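Residents' Forum > Building and Facilities > Quiet hours in the shared reading room

Albane Caron
Members are asked to comment on the proposal to extend quiet hours in the reading room on Sunday. At present the room is quiet until noon. The proposal would move this to 5 p.m. Comments received before the end of April will be put to the residents' meeting.

Lionel Hervieu
I wish to record my objection. The reading room is the only shared space on the ground floor, and families use it after lunch. A restriction lasting most of the day would in practice close it to anyone with small children.

Blandine Rey
I support the proposal. The courtyard room at Braven House is available for conversation and games and is seldom full. Those of us who study at home have no comparable alternative — the library on Tullier Street does not open at weekends.
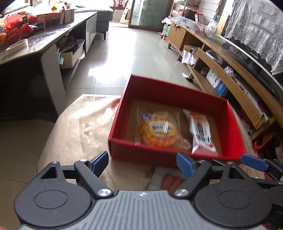
I would add that the present rule is not observed in any case. Telephone calls are taken at the window seats throughout the morning, and a later finishing time will have little effect unless the notice on the door is rewritten.

Nghĩa Lục
With respect to the previous contributor, the courtyard room is unheated. May I suggest a compromise of 2 p.m., to be reviewed after two months?

Lionel Hervieu
I could accept 2 p.m. I could not accept 5.

Lucienne Pruvost
The building has around 200 residents and four have written here. I would ask that a paper form be left in the entrance hall before any decision is taken.

Albane Caron
Noted. Forms will be placed beside the letter boxes.

7 comments | 2 shares
Contact the moderators | Back to top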